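News | Projects | People | Workshop Notes | Contact

Keeping the folding cell running

November. By the Workshop Notes desk

Hanna Malinowski starts with the cables. Before she powers up the two-arm folding cell at Skarex, she runs a hand along each purple line from the gripper back to the base and feels for stiff spots.

"The cable moves every time the arm moves," she says. "If it's too short, it pulls on the connector. If it's too long, it drags through the clothes. I leave a loop over the top and check it every morning at 8."

Malinowski has looked after the cell since it came over from the Fukcombe site. Both arms bolt to one black bar along the front edge of the table. She likes that arrangement. When the bar was replaced last spring, she only had to square it to the table once, and the arms kept their spacing.

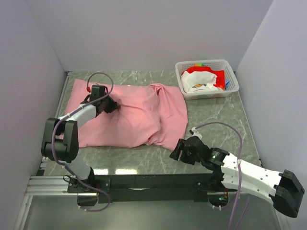 Skarex Automation Workshop, Cell Maintenance Team

The work is shirts, mostly. A basket of clothes goes in the back right corner, where the arms can get around it, and a garment is laid out between the grippers. The pink one is a regular.

"It wrinkles the same way a customer's would," Malinowski says. "A brand-new shirt is too easy."

She does a full check every 1,000 folds. The finger screws get tightened, the joint housings get wiped down, and each arm is sent back to its home position to see whether it has drifted. The log is on page 284. Of the last 169 entries, most say "no change." The ones that don't are usually about the grippers.

"Lint gets in the fingers," she says. "The arm thinks it has closed and it hasn't. You clean it out with a soft brush and run the close test again."

The worst repair so far was a wrist module on the right arm. The replacement came from Tremblay and took 2 weeks to arrive. Fitting it took an afternoon, and calibration took most of the next day.

She has asked for a spare to be kept on the shelf. The Wuvmont cell uses the same wrist, so one spare could cover both. The order is in, and she is waiting for a delivery date.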